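May 1, 2021

Moving house, part whatever

So we're in. Sort of. Keys on the kitchen windowsill, kettle plugged in, one chair each. Everything else still in boxes marked MISC in my handwriting, which past me clearly thought was helpful.

Larkholm is quieter than I expected. One shop, one bus, a pub that may or may not open again. Annapurna Warrier from next door brought round a lemon cake on the first evening and stood well back on the path while I said thank you about nine times. Good cake. Gone by breakfast.

The move itself - awful. Don't want to go on about it. The van was booked for eight and came at twenty past eleven, then the sofa wouldn't go round the bend in the stairs so it lives in the front room now whether we like it or not. Paid 1028 pounds for the whole thing incuding the wrapping of the piano, and they forgot to wrap the piano.

Getting rid of stuff

I said I'd write about this properly so I'll try. We had too much. More than 60 boxes for two people and a cat, and I'd already done three trips to the tip. What I did, in no sort of order:

Books first. Hardest, so got it over with. Kept 50 and gave the rest to Consolacion Rivera for the school fair, whenever there's a fair again. Already regret two of them. Want my Scottish islands book back.

Kitchen next. Nobody needs five colanders. I kept two.

Then paper. Bank letters going back to a branch that's now a nail bar. Instructions for a Veken fan heater I don't remember owning. All of it shredded over one long evening with the radio on, and my thumb still hurts.

Cloth was last and I'd been dreading it. Tea towels, dusters, napkins, odd squares of this and that, old pillowcases kept "for rags". How many rags does a person get through? I kept the ones that still lie flat and the ones I like the colour of. Light blue always wins with me, no idea why, half my wardrobe is the same.
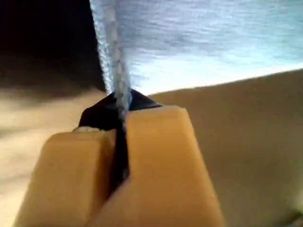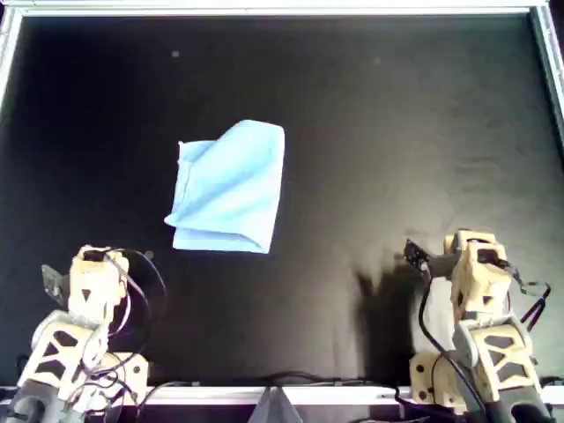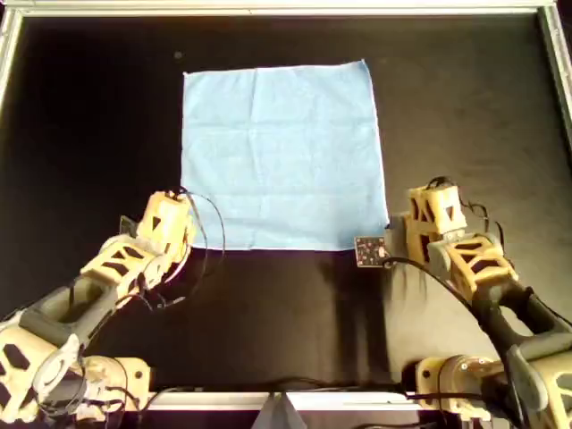
The new kitchen

Small. Dark. One good window over the sink, facing the hill, and in the mornings the light comes right across the floor and the cat lies in it like she pays the mortgage.

The cooker is a Stamel, older than me I'd guess, and the back left ring has two settings, off and volcano. Burnt the porridge twice. We did get a quote for a whole new kitchen and it came to 2762 pounds before anyone had even touched the plumbing, so volcano it is for now. Maybe in August if the roof behaves.

Shelves going up this weekend. Or the one after. I have the brackets but not the long screws, and the shop here does bread, milk and firelighters and that's your lot.

Other things still to do: find the box with the lightbulbs in. Change the doctor. Ring the water people again. Work out what the third switch in the hall does, becuase so far it's nothing.

Right, bath's running. More when I find the camera lead.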